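Stocking and checking the in-room mini fridge

Roy Mapplebeck
Last revised 22/02/2023

Applies to the compact fridges at Stoline and Hekura. The Palacios rooms have a built-in unit with a separate sheet.

What you need

500 ml water bottles, per the room's stocking list
One dry cloth, one damp cloth
Unscented dish soap, diluted
Fridge thermometer

Part A. Bottles

1. Bring the bottles in on the tray and set it on the desk, clear of the outlet and any cords. Keep the cloth off to one side of the tray.

2. Check each cap. The ring under the cap must be unbroken. Labels vary by supplier and mixed labels on one tray are acceptable, but a bottle with a damaged cap goes back to the store room.

3. Wipe condensation or dust from the bottles before loading. Take hold of a bottle by the body and lift straight up – pulling it sideways tips the ones next to it. 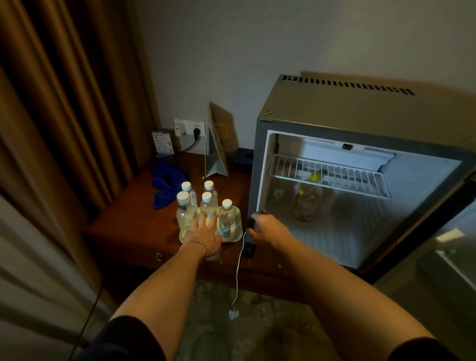 Part B. Cabinet and door

1. Open the door fully. On tight placements next to a desk, confirm that the door clears the furniture before you let go of it.

2. Check the chiller compartment at the top. If the ice is thicker than 2 mm, stop and log the unit for defrosting. Do not scrape it. A blade will go through the lining and the unit is then scrap.

3. Look at the drip tray under the compartment. Empty it if it holds water, wipe the grooves and refit it level.

4. Wipe the door liner from the top down, including the door shelf. Steady the door with one hand on the shelf edge while you work, but put no weight on it. The shelf on the older Drestis units lifts out if pushed from below.

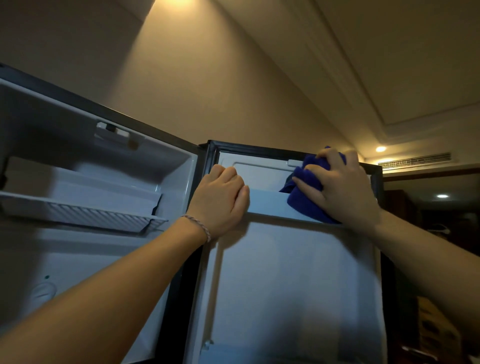
Dirt collects along the gasket, mostly in the corners, and a door that looks shut may still be leaking cold air there. Run the damp cloth along the full length of the seal, then the dry one. If the rubber has pulled out of its channel, press it back in with a thumb and recheck it at the next visit.

5. Set the thermostat dial to the middle of its range. Higher settings freeze bottles placed near the compartment.

6. Load the bottles upright where the shelf height allows, otherwise flat with the caps toward the door. Leave a gap at the back wall.

7. Close the door and pull lightly on the edge. It should resist.

Part C. Temperature

Place the thermometer in the cabinet and leave the door shut for 18 minutes. Record the reading on the room sheet. Above 41°F, repeat once. If the second reading is also high, check that the plug is fully seated, then report the unit by room number.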